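Leandro Ojeda: plain panels and a cloth

Leandro Ojeda has been fitting out workrooms at Nultside for six years. He shares the work with Indira Chowdary, who draws the plans. We met at the Millton site, where he was going over the panels.

"I like white for walls," he said. "You see the dirt straight away, so it gets cleaned."

The panels go up with a thin gap between them. I asked if the dark lines bothered him.

"No. You can fill them, but then you can't get one panel off without spoiling the next. Verthorpe filled theirs and they regret it."

Corners take him the longest. "The floor is never level in an old building. You set one wall right and the other shows you up."

Chowdary wanted a pale table to go with the walls. Ojeda would have picked a darker one.

"Indira was right about the light, I'll give her that. It's easier on the eyes in February. But marks show. I tell people to wipe it with a damp cloth and leave the sprays in the cupboard."

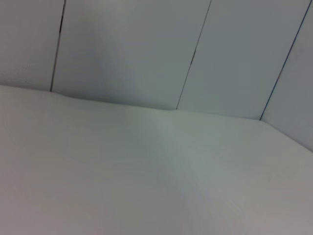
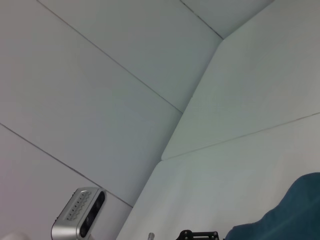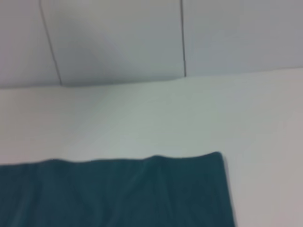 The table and panels, and a dark teal cloth in the last picture.

His next job is at Domínguez, a smaller room with one window. The budget there is tight and the panels are already ordered.

"Same white," he said. "I asked for grey. Indira has the final say on colour, and I get to choose the screws."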